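Finished Skirnholm last night, way too late. 512 pages and I read the last 100 standing up in the kitchen because if I sat down I'd be asleep.

So. Spy thriller, second one about Koppel, the burned-out analyst from Siltance. Anas Daher lent it to me back in May and has been asking ever since. Sorry Anas!!

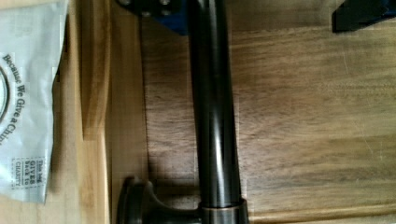
Bronze faucet, on its side.

The start is slow. Like 30 pages of a budget meeting slow. Then the courier goes missing off the ferry and it just goes — I missed my stop twice. Koppel is better here than in book one, meaner, funnier too. The sister subplot I could of done without.

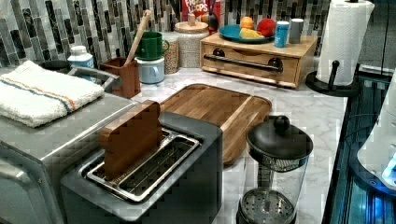

Last updated: September 22, 2022

No spoilers but the mole. I guessed it, then un-guessed it, then felt dumb. The clue is in the hotel chapter, the bit with the wrong coat. Went back and checked and its right there on the page.

Gripes: too many acronyms, and the ending is basicly a trailer for book three. Also the chase thru the fish market, read it twice, still don't know who was driving.

Still better than Stuveck, which I quit halfway. Starting the third one tonight if the library hold comes in.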